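Pledberg Football Club
Pitch and goal safety check, home matches, with comments

Thank you for offering to do the walk-round! It isn't hard, and most weeks you'll find nothing worse than a stray water bottle, but please do it with the sheet in your hand (I've done it from memory and missed things, and I wrote the sheet). Start 90 minutes before kickoff so there's time to fix whatever you come across. Comments are from our June visits, and they're left in so you can see the sort of thing we write down.

1. Goals anchored at the back bar, both ends.
OK at the clubhouse end. At the road end one anchor had worked up out of the ground and Murali Nambiar hammered it back in before warm-ups. Give each post a good firm shove, and then another one from the side.

2. Nets and clips.
2 clips missing, replaced from the tin in the Kolev shed. No open metal hooks anywhere, please, even if they're all we've got left.

3. Crossbars and posts, no cracks or sharp edges.
OK. A bit of flaking paint, sanded down by Nermina Perić.

4. Playing surface.
Walk it in strips from touchline to touchline. We found a dip near the penalty spot at the road end, filled it and tamped it down, and it needs looking at again next time. The Brevasura seed has come up nicely on the old worn patch, so do try to walk around that bit! 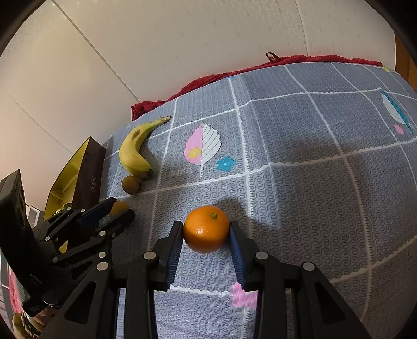

Can we play if one corner flag is missing?
The match waits until there's a flag in all four corners, and spare poles are kept in the Kolev shed behind the mower.

5. Corner flags.
All four upright, tops rounded, none of them leaning. One pole was a little short, so we swapped it.

6. Sprinkler heads.
Covers flush with the grass. One was sitting proud by the far touchline and went down with a push, but I've asked Pillen to look at the spring when they come to do the pump.

7. Benches and spectator rope.
Rope set 6 feet back from the touchline. It had crept in again on the parking lot side, as it does when people lean on it, bless them.

8. First aid bag and stretcher.
Bag full, ice packs in date. Stretcher strap frayed, new one ordered. Leave the bag by the home bench with the zipper facing out.

9. Gate for the ambulance.
Unlocked and clear, key back on its hook.

Sign the bottom, hand the sheet to the referee, and put the copy in the blue folder.

We use cookies to improve your visit to this site. Accept | Manage settings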